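Small Towns Should Keep Their Bus Stations
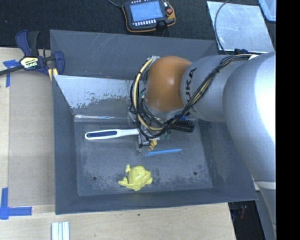 What does a town lose when it closes its bus station and moves the buses to the curb?

Mostly a place to wait. The buses still come, at least for the first few years, and the timetable can look the same on paper. But the people who ride them are now standing on a sidewalk with their bags, and some of them stop riding.

I live in Mamcombe, where the station on the east side of downtown closed in September. The city council had been talking about it for two winters. The building needed a new roof and the ticket windows had been shut for a long time already, with everyone buying on their phones or paying the driver. The last budget put the cost of keeping it open at 318 dollars a day. That number got repeated a lot at the meetings. I never heard anyone say what the parking garage costs per day, and the garage is a bigger building.

The buses now stop on Lerkard Street in front of the old bank. There is a pole with a sign on it and a bench that seats two. The Kashindye bus leaves at 5:40 in the morning, which in January is a long way from daylight. I took it for work most of last year, when the station was still open, and there were usually people inside well before it left. Students went back to school on it. People going to the hospital in Kashindye took it because the appointments there start early and parking is bad. They sat in the plastic chairs, used the restroom, and charged their phones. None of that is available on Lerkard Street.

The case for closing was not stupid. Ridership is down from what it was, the building was too big for the number of people using it, and a city our size has to choose. Water mains cost money too. If someone had proposed selling the building and putting a smaller waiting room in part of the library or in one of the empty storefronts, I would have supported it. A heated room with chairs, a restroom and a clock would cover most of what people need. That was brought up once and then dropped, as far as I can tell because it would have meant a separate lease and nobody's department wanted to hold it.

What bothers me is the way the discussion treated waiting as something that doesn't count. The council had figures for fuel, staff hours, heating and insurance. It had no figure for an hour spent outdoors in sleet, so that hour went into the budget as zero. Most of the people making the decision drive. I drive too, now that my job has moved, and I understand how easy it is to forget. When you drive, your waiting room is your kitchen.

There is also the question of late buses. Route 202 comes down from the north and is late more often than it is on time, especially once there is snow on the pass. In the station, a bus that ran late was an annoyance. On the curb it is a decision. Do you stay, or do you walk home and miss it? A person in good health with a warm coat can stay. Somebody who is eighty, or who has a small child along, may well go home, and next time they will ask a relative for a ride or skip the trip. Then the ridership goes down again and that becomes the argument for cutting the route.

People told me to try Vurkel, the app that shows where the buses are. I have it and it works well enough. It helps if you live within a short walk of the stop. It does much less for someone who got a ride into town from a farm at five because that was when the ride was going.

I would like to see the city do a few cheap things before next winter. Put up a real shelter with three sides and a roof. Get the light on that corner fixed. Ask the bakery across the street whether it would open its doors early in exchange for a break on its permit fees. And don't sell the station until somebody has priced the small waiting room properly, with a lease and a heating bill attached, so that the council has to vote on it in public.

The building is still empty. The chairs were still in there last time I walked past, stacked against the ticket windows.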